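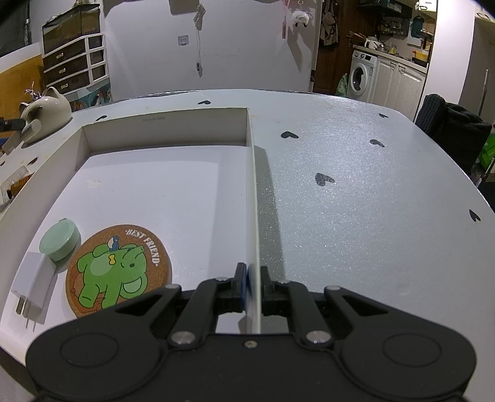

May, a bit after 4 pm

Tray day again. I've finally got something to write down about the Grusto, so here goes, and sorry to whoever reads this after me for the handwriting in the paper version (Tariq, I mean you).

Where we left off: the plan was to stop drawing trays and just live with a cardboard one for a while. White box, open top, back wall standing up, contents dumped in flat. No lid. I was all for a lid back in the Pister days and look how that went, everybody took it off and put it under the tray.

I've been using the heart table for this instead of the big bench, and I like it so much better! It's glittery and ridiculous, but white card on a white speckled top makes me look at the shape of the thing and not the color, and the little black hearts are handy for putting the tray back in the same spot after I've bumped it. The rounded corner is a bit of a trap if you slide things without looking. Noted.

Stuff in the tray at the moment: the USB charger, the round mint-green container, the elephant coaster. I wanted one awkward thing, one round thing with some height to it and one flat thing, and those were what was lying closest to my elbow. The charger is the awkward one. Lay it on its side and the prongs stick out and want a bit of room of their own, and whatever you push up next to them ends up sitting crooked. I'd been drawing the compartment as though a charger was a neat little brick. It's a brick with legs.

The green container is easy, it goes anywhere. My only gripe is that if it gets nudged up against something it sits tilted, and then I straighten it, and then I've lost ten minutes to straightening things.

The coaster turned out to be the most useful of the lot. It's cork with a brown rim, and it's got the green elephant on it with the yellow bow and the tiny blue bird on its back, BEST FRIEND written around the edge. Tariq Magsi wants it swapped for a plain one because he says people in the Afridi review will look at the elephant and not at the tray. I say that's fine, it means they'll pick it up, and picking it up is the whole problem! A coaster lying flat on a flat floor is a pain to get your nails under. I always end up dragging it to the nearest wall and tipping it up against that. So the walls are doing a job I hadn't given them any credit for.

Which gets me to the divider. Opinions:

It's thin. I know it's thin, I cut it. Standing upright and being grabbed from both sides it's okay, but lean on it from one side only and you can feel it thinking about folding. The board is the 600 micron stuff left over from the sleeves. Going heavier is the obvious thing, but then the fold at the back wall gets fat and ugly, and I had enough of that in the Skarnby samples. Doubling it over along the top edge might do it. Try that first.

Height I'm happy with at 50 mm. Lower and the charger cord (when there is one) flops over it, higher and I knock it with my sleeve.

The corner where it meets the back wall has to be 90 degrees, and I mean with the square, not by eye. I did the last one by eye and the compartment came out narrower at the front and it bugged me all day.

Also I've decided I like having bare tabletop straight over the other side of the divider. I'd been assuming a second compartment, but the open bit is where my hand wants to go. Put a thing down there, decide, then in it goes. Tariq thinks this is me being too lazy to fold a second compartment. He may have a point, but I want a week of using it this way before we argue about it properly.

The faint printing along the back wall is from the original box, by the way. I'm leaving it. If it makes the Afridi people twitchy we can turn the card inside out on the next one, though the inside scuffs faster.

Things to do, mostly me:

- cut 11 divider strips, half of them doubled over, whatever half of that is (six doubled, fine)
- find the metal square, last seen under the sleeve offcuts
- try a thumb notch in the wall next to where the coaster lives, a shallow one, so I can tip it up without scraping
- another charger, a fatter one, if anyone has one going spare
- Tariq to draw the back fold again with the thicker board, just so we've got it to compare

Don't put the coaster back in the kitchen please, it's working. And no mugs on the heart table until the strips are cut.

Glue pot needs topping up. I'll do that in the morning.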